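Flarnov episode 4: why does the picture change shape during the raid?

posted by coldopen70
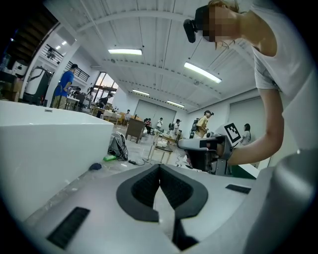

I am watching the spy drama Flarnov on the Osen app and the aspect ratio changes partway through episode 4. Episodes 1 to 3 are widescreen with black bars throughout. In episode 4, when the agents enter the Palumbo building, the bars disappear and the picture fills the screen for several minutes. The agents in that sequence wear cameras on their foreheads, much like the black one strapped to the person in the white T-shirt, and most of the shots are from their point of view. The bars come back once the raid is over. My TV is set to 100 percent zoom with overscan off. Is this intended, or is the app choosing the wrong stream?

fieldmargin

It is intended. The drama scenes are 2.39:1 and the head camera footage is 16:9. The file itself is 16:9 for the whole episode, with the bars encoded into the picture. The app can't switch between them, as there is only one stream.

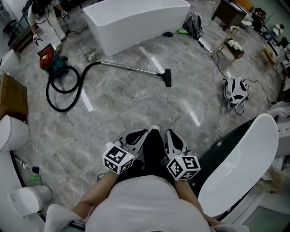

You can check this by pausing before and after the change and opening the playback info panel. The resolution reads the same both times. If it differs, the TV is rescaling, and you should turn off any setting called auto format or auto wide. Episode 6 does the same thing in the Homero flashback, at a little past 70 percent of the running time.

Osen_lurker_874

Mine did this too and I reinstalled the app. Didn't change anything. Good episode though, the first three are slow.

coldopen70

Checked the panel and the resolution is identical on both sides of the cut. Auto wide was already off. I will leave the settings alone. The sound also drops to mono during the raid, which I assume is the same idea.

Viewed 1,117 times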